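Speaker notes: What the club robot taught us, and what it didn't
Talk for the Hallden schools evening, March 20, 2021
Rekha Mishra

Opening (keep it short)

Thank them for coming. Say who I am: I teach maths, I run the robotics club at Hallden after school, and I was against buying the arm. Say that early. People relax.

Then the question I want hanging over the whole talk. When a pupil presses a button and an arm picks something up, what has the pupil learned? I've sat through a lot of presentations where the answer is assumed. Pause here. Don't fill the silence.

The project

The club called it Gumadus. I don't know why and they won't tell me. The idea was simple enough to fit on one side of paper: the arm picks up a big foam die, drops it, looks at the result and writes the number down. Do that enough times and you have data for a lesson on chance.

We had 14 pupils at the start, aged 11 to 16. By August the group that wanted to carry on over the holidays was 6. I'm going to give both numbers, because the glossy version of these talks only gives the first one.

Mention the kit: the arm came from Kistari on a school loan, and we wrote our own control program with a lot of borrowed bits. The Holzer workbook that came in the box was no use to us after chapter 2. If the Kistari people are in the room, be polite, but don't take it back.

Why foam? A hard die bounces under the furniture. Foam also forgives a bad grip, and I have mixed feelings about that. Pupils could get the approach wrong by a fair margin and the arm would still hold on. They called that success. I called it squashing.

Slide: the grip
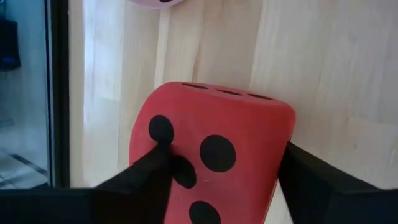 What is the hardest part of getting a robot to roll a die?

Letting go in the same way each time without also fixing the result. If the arm starts from one position and always releases at one height, the rolls may stop being random, and then there's no point in rolling at all.

Leave that up while I talk about the counting program. It looked for black spots on a coloured face. Fine on paper. The trouble is that a die shows more than one face to a camera unless you're looking at it square on, and the program couldn't tell which spots belonged to which face. It once reported a 7. The younger ones were delighted. One of them wanted to leave it in.

I'd like the audience to stay on that 7 for a minute. A person knows it's wrong before they've finished reading it. The program had no such idea until a pupil wrote a line saying anything over 6 should be thrown out. And even then, all that line does is hide the mistakes big enough to see. A 5 that should have been a 2 goes straight into the table and stays there. This was the best lesson of the year and it wasn't in anybody's plan, mine included.

(If running late, skip to "What I'd ask".)

The claims I don't accept

That it teaches teamwork. Two confident pupils drove and the rest watched. I had to bring in a rota, and the rota was unpopular.

That it gets them ready for work. Perhaps. I've no way of knowing and neither has the person who wrote the brochure.

That it makes maths fun. Some of them liked the arm and put up with the maths. When we rolled by hand for comparison, a whole table got filled before the arm had finished warming up its program, and a boy in the second row asked what the arm was for. I didn't have a good answer ready.

What did work

Writing things down. I made them keep a log of every failed pick, with a guess at the cause before they changed anything. The guesses were poor in the first weeks and got better. I can show the logbooks afterwards, they're in the blue crate by my chair.

What I'd ask

Before your school signs for one of these, ask who fixes it in term time. Ask how many pupils can have their hands on it at once. Ask what you'd do with the same money and no robot, and make somebody cost it properly.

I've been asked whether we're keeping ours. We've extended the loan for one more term, with the rota, and with a plain rule that the counting program gets checked by eye against every roll.

Questions. Logbooks to the front table. Remember to return the clicker.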